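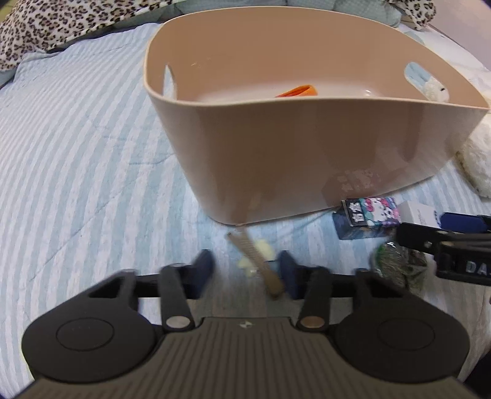
Washing a quilt at home or paying for it?

duststead_mel
Moved to Endton in February and the apartment has a top loader with the post in the middle. Queen size cotton quilt, machine stitched. The laundromat on Sutherland wants 55 dollars to do it. Is that normal?

Kdimitriou
Too much. Use the big front loader there yourself, cold, gentle, half the soap. Mine cost 7 dollars with the dryer.

pars0ns
Bathtub. I would never put a quilt in a public machine. You don't know what the last person used.

Kdimitriou
A soaked queen quilt is very heavy and lifting it out is what pops the stitching. I did that once and spent a weekend fixing seams.

pars0ns
Drain the tub and press the water out before you lift. Never had a seam go.

tolley
Whatever you do, skip the softener. The batting goes flat.

duststead_mel
No softener, got it. Can it go in the dryer or not? The tag is gone.

tolley
Low, and take it out a little damp. Finish it over two chairs.

pars0ns
Line only. Dryers shrink cotton batting.

Kdimitriou
It shrinks a bit the first time and then stops. Mine has been through 5 times.

duststead_mel
Going with the front loader. Does anyone know if the one on Clelon opens before eight?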